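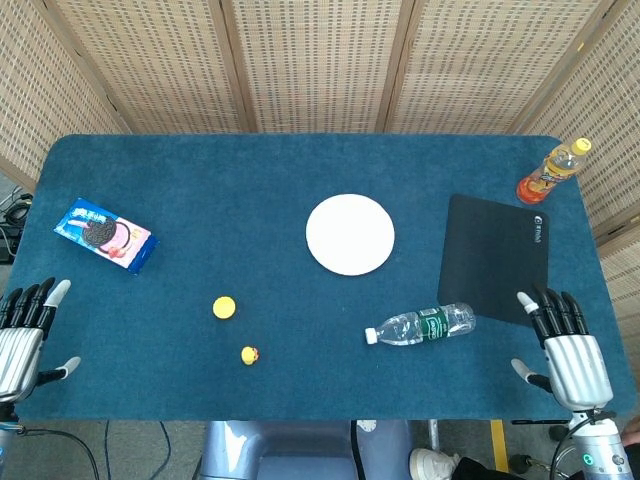

Clarnwood, Oct 7, 2020. I've wanted to run a proper snack break service for small offices ever since I sat through my hundredth meeting with a bowl of stale mints, and this week I finally get to announce it! It's called Tostum, and it opens for orders in Clarnwood and Trurnemville today. We keep the setup small on purpose: a plain white plate, a black mat next to it, one packet of sandwich cookies (the strawberry ones with the pink filling are my weakness) and a bottle of something to drink, all on a table with a woven folding screen around it so you get a few minutes away from your inbox.

I'm Margareta Dobre, and I started putting this together in August with my business partner, Qin, mostly at my own dining table. We tried 27 different snacks before settling on our opening menu, and yes, I ate most of them. Qin did the sensible part, meaning prices and delivery routes.

You can book a table for one afternoon or for a whole month. We bring the screen, the tableware and the snacks, set everything up before your break, and come back later to clear away. Each break lasts 30 minutes, though we won't chase anybody back to their desk.

The first 100 bookings get a second round of cookies free, so please do get in early. Offices with food allergies on the team should tell us when they order and we'll swap things out, no extra charge. Bookings are open now through the Tostum order page, and I answer the messages there myself, usually by lunchtime.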